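Refillable Spout Pouches for Household Liquids: Storage, Pouring and Sorting at End of Use

Student project report, Packaging and Materials unit
Submitted 18 Jul 2020

Summary

Flexible spout pouches are used for drinks, purées, detergents and cosmetic refills. They take up little shelf space when full and almost none when flat, but they do not stand reliably on a bench once part of the contents has been removed, and they are difficult to sort after use. This project examined how clear film pouches with screw caps behave in an ordinary kitchen and what labelling would help the person using them. Plain unprinted pouches supplied under the Lamik name were compared with gusseted pouches supplied under the Harko name. Printed drink pouches were added for the labelling section. The gusseted pouches were more stable at every fill level below full. The position of the printing had a larger effect on how easily the contents could be judged than the clarity of the film.

1. Background

A spout pouch consists of a film body, heat-sealed along its edges, and a moulded fitment sealed into the top or into one corner. The fitment carries a threaded neck, and the cap screws onto it. In most of the pouches we handled, the part of the fitment between the film and the thread was ribbed. The ribs give the filling equipment something to hold and give the user some grip when the cap is tight.

The usual argument for the format is mass. A rigid bottle of similar capacity uses more plastic and occupies its full volume in the cupboard and in the bin. The usual argument against it is that the film is often a laminate of different polymers, which most kerbside collections do not accept. Caps and fitments are generally a single polymer but are too small to be recovered when placed loose in a mixed bin.

The project did not test barrier properties or food safety. All refilled pouches contained tap water coloured with food dye, or detergent, and none were used for drinks after refilling.

2. Aims

The aims were as follows.

To record how pouches of two constructions stand, lean or fall when partly emptied.
To compare pouring control from a corner spout and a centre spout.
To find out whether a user can judge the remaining contents by eye.
To propose a labelling layout for a refill pouch.

3. Materials

Lamik pouch: clear film, flat bottom seal, corner spout, screw cap.
Harko pouch: clear film, folded bottom gusset, centre spout, screw cap.
Printed drink pouches: mixed designs and shapes, clear film.
Kitchen scale reading to one gram, measuring jug, funnel, tea towels, dish rack.

The work was carried out on a kitchen table and on the bench beside the sink. The table was used for laying out and inspecting the pouches. The bench was used for filling and pouring, as the spills could be wiped straight into the sink.

4. Method

4.1 Filling

Each test pouch was opened, rinsed and filled through a funnel with 1,000 g of water. The cap was tightened by hand until it stopped. Excess air was pressed out before the cap was closed. This step was repeated in the same manner for each pouch because trapped air changes the shape of the film and therefore the way the pouch stands.

4.2 Standing

The filled pouch was placed upright on the bench and released. If it remained upright it was recorded as standing. If it came to rest against the wall tiles it was recorded as leaning. If it slid flat it was recorded as fallen. Water was then removed in steps of 100 g and the pouch was placed again after each step.

4.3 Pouring

The pouch was held in one hand with the spout over the measuring jug. The person pouring attempted to stop at the first graduation. The quantity in the jug was then weighed. The hand position was not controlled, and this is discussed under limitations.

4.4 Reading the contents

Pouches were laid on the table with the caps closed. Members of the group who had not done the filling were asked to state whether each pouch was empty, part full or full, first without touching it and then after lifting it.

5. Results

5.1 Standing

The Harko pouch stood at all of the higher fill levels and began to lean once the gusset was no longer held open by the weight of water. The Lamik pouch stood only when completely full. After the first removal it leaned, and after the next it fell. In the fallen position the corner spout came to rest close to the bench surface, and any looseness in the cap produced a slow leak. Two leaks were recorded, both from caps which had been cross-threaded.

5.2 Pouring

The corner spout gave better control at low fill levels. The film tapers towards the spout, so the last of the liquid collects there without the pouch having to be folded. The centre spout left water in both shoulders, and the pouch had to be tilted from side to side to clear it. At high fill levels the order was reversed. The full Lamik pouch tended to surge when gripped around the middle, and the first pour usually went past the graduation.

The total quantity poured across the recorded runs was 1,701 g. Runs in which the pouch was dropped or the jug overflowed were excluded.

5.3 Reading the contents

Clear film was expected to make the contents obvious. With dyed water this was the case. With undyed water it was not. A pouch lying flat with a little clear liquid in it looks much the same as an empty one, as the table surface is visible through both and the creases in the film produce bright reflections under a ceiling light. Correct answers were given consistently only after the pouch had been lifted.

Printing added a second difficulty. On several of the drink pouches the largest lettering sat across the middle of the body, where a user would look for the liquid level. Smaller graphics near the bottom edge covered the area in which the last of the contents collects when the pouch is upright.
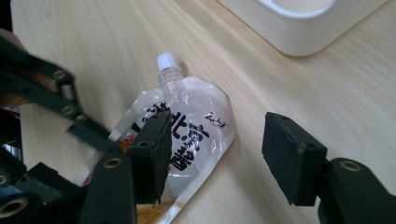 Figure 1. Clear spout pouch with white screw cap and bold black Chinese lettering across the middle.

The pouch in Figure 1 has a tapered upper end leading to the cap, and most of its lettering is heavy and dark against transparent film. The wood grain of the table shows faintly through the body. From its appearance alone it could be mostly empty or could hold clear liquid. It was used in the layout discussion as a case in which transparency does not settle the question of contents.

6. Proposed label layout

The layout below applies to household refill pouches and was drawn up for the Baysal detergent refill used in the second part of the unit.

The product name is placed in the upper part of the body, below the seal and clear of the spout.
A vertical strip along one side is left unprinted from top to bottom.
Graduation marks are printed beside the strip and read with the pouch upright.
Disposal information is placed on the back, with the cap and the film listed separately.
The bottom edge carries no illustration.

A trial label was drawn by hand on adhesive film and applied to a Harko pouch. The unprinted strip was readable with detergent, which is coloured. It was less useful with water. A tinted strip was considered but was not made.

7. Sorting after use

Used pouches were rinsed, drained upside down in the dish rack and cut open. Draining took longer than expected for the corner-spout pouches, as the film closed on itself above the neck. Inserting a skewer through the spout kept it open. Once cut along the bottom seal, all pouches dried overnight.

The film was set aside for the soft plastics bin at the Plurkudero drop-off point. Fitments were cut out with kitchen scissors and kept with the caps in a separate container. Cutting close to the fitment left a rim of film attached to it, and we were unable to remove this by hand. It is not known whether this rim would cause the part to be rejected.

8. Limitations

Only one size was tested for each construction. The pouring runs were carried out by different people with different grip strengths, and hand position was left to the individual. Fill levels below 100 g were not weighed separately. The drink pouches were inspected for labelling only and were not part of the standing or pouring results. The polymer composition of the films was not identified.

9. Further work

A repeat of the pouring runs is planned for January with a fixed hand position marked on the film. It would also be useful to test a corner spout on a gusseted body, which none of our suppliers offered in the size required. A tinted level strip should be printed and compared with the unprinted one using clear liquid.

Appendix A. Recording codes

S: standing
L: leaning against tiles
F: fallen
X: run excluded
C: cap cross-threaded, run repeated after refitting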